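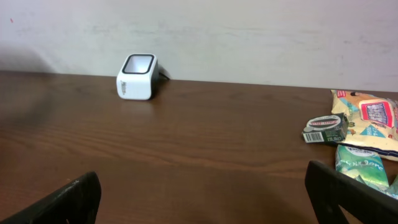 Wrist camera view: both fingers, packaged goods at right, small white device at the back of the table.

tramar-grip-compare

Wrist camera recordings for comparing 2 parallel grippers, the Branetti and the Osance, on packaged retail goods.

Contents
900 episodes, split evenly between the grippers. Items are bags, small boxes and foil packets.

Recording
Episodes stop at 90 seconds - longer attempts are logged as timeouts. Arm and controller settings are the same for both grippers.

Known issues
Glossy tabletops produce reflections that upset depth estimates. Finger tips hide part of the item at close range.

Version
7 May 2018, first release. Contact: Facundo Espinoza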